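Small Shop, Two Arms, One Spreadsheet

12th March

By our equipment editor

Budget season is my favorite time of year, and I know how that sounds. But there is a real thrill in opening a blank spreadsheet and typing "robot" into the first cell, especially in a shop the size of Fikport, which packs and ships craft supplies out of a former print works and had never bought anything smarter than a label printer.

The plan they settled on in February is a good one to steal. Before asking anyone for a quote on a full packing cell, they set up a bench with a pair of arms and spent 3 weeks handing them the same awkward stuff that goes out the door every day. Tape was at the top of the list. Rolls come in every width, they slide, they roll away, and a gripper has to choose between the outside of the roll and the hole in the middle. 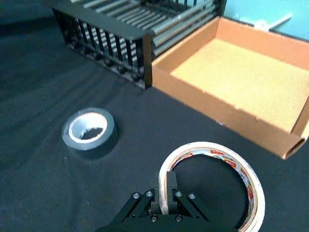 A gripper finger inside a roll's core at the Fikport bench.

That choice matters to the budget more than you might think! If a plain two-finger gripper can work from the inside of a roll as well as the outside, you may not need a second set of fingers, or a suction kit with its compressor and hoses and the wall space to hang them on. Fikport had penciled in all of that. The whole suction line is now marked "later," in gray, at the bottom of the sheet.

What I love about this approach is how cheap the rest of the bench is. Dish rack, cardboard tray, a length of black cloth. You could fit out the work area from a kitchen aisle and a recycling bin, and you learn as much from it as you would from custom fixtures, maybe more, as you won't feel bad about moving things. Fikport's entire budget for the bench, leaving out the arms, was $1740, and a good part of that went to the table and decent overhead lights. (Spend on the lights. I will say this to anyone who stands still long enough.)

The arms themselves they rented. Two suppliers quoted, Grellex and Lisar, and the quotes were so different in shape that it took an afternoon just to line them up. Grellex folded training and spare fingers into one monthly figure. Lisar came in lower but listed 13 separate items, including freight both ways and a charge for the crate. Neither is wrong, but put both into your own layout before you compare them, with your own headings, and leave a row for whatever they forgot.
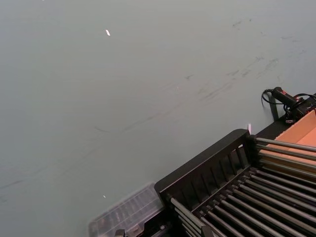 One reader who went through the same exercise last year wrote in to say that the rental was the easy part and that we never give enough room to floor time. Her team lost more hours to clearing the bench and resetting it between runs than to anything the arms did, and she wishes she had budgeted a person for it from the first day. Fair point, and I have added a row to my own template. Call it "hands." It should be one of the biggest numbers you write down.

Software is the other row that grows when you look away. Fikport went with Pap, a planning package that charges by the arm, so a two-arm bench costs twice what the brochure page suggests. They caught it early. Ask whether a license can move from a rented arm to one you buy, and ask for the answer in writing. 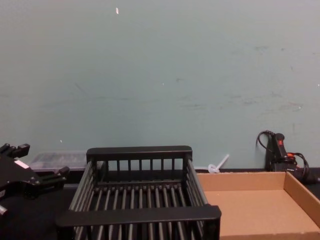 Then there is the question of how long to try before you commit. A month feels long when you are paying rent on equipment that isn't shipping orders yet, and it feels very short once people get interested. Fikport wrote its list of tasks first, 9 of them, and agreed that the rental would end when each had been given a proper go. I like that much better than a calendar date. It keeps the fun experiments (and there will be fun experiments!) from eating the useful ones, and it gives you something solid to show whoever signs the purchase order.

They also kept a running list of things they wished they had. A deeper table. More outlets along the back wall. A second stop button within reach of the chair. Small items, all of them, and every one went straight into the budget for the real cell.

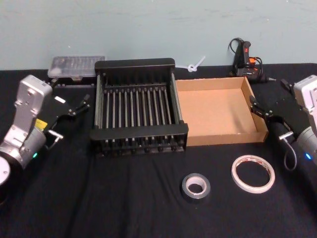 Should a small shop plan for two arms from the start?

Price both, but design the table for two. Adding a second arm later is simple enough if the mounting points and power are already there, and expensive if you have to rebuild the bench to fit it.

Fikport's purchase request goes in at the end of the quarter, with the rental log stapled to the back.

Related
Reading a rental quote line by line
Bench lighting on a tight budget
Per-arm or per-site: how planning software is priced
What to ask before you sign for a gripper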